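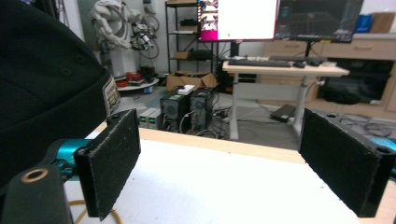
Senga Paterson thinks I should stop weighing the baby at home. She said it on the phone this morning, before I'd had any breakfast, and she said it twice. Every ounce I write down is an ounce I'll lie awake over, according to her, and the clinic scale is the only one that counts.

She may be right. I have been writing it all down since the second week of June. Feeds, diapers, naps, which side. Last night was 30 minutes on the left, 15 on the right, then up again at 2 for the same thing. I can't remember any of it unless it's on paper.

Niall went back to work this week. The house is quieter and I eat standing up. He left soup in the fridge and I had it cold.

The latch is better. It still hurts for the first few seconds and then it stops. The nurse showed me how to wait for the wide mouth and bring the baby to me instead of leaning down. My shoulders are sore from all the leaning I did before that.

I cried in the afternoon over a onesie that no longer snaps. It was the one from the ride home. I put it in the drawer with the hospital hat and the bracelet.

We did get outside, down to the corner and back, with the blanket over the stroller for the sun. Slept the whole way. I sat on the step after and didn't move until the crying started.

Clinic is next week. I told Senga I'd leave the scale in the closet until then. So far I have.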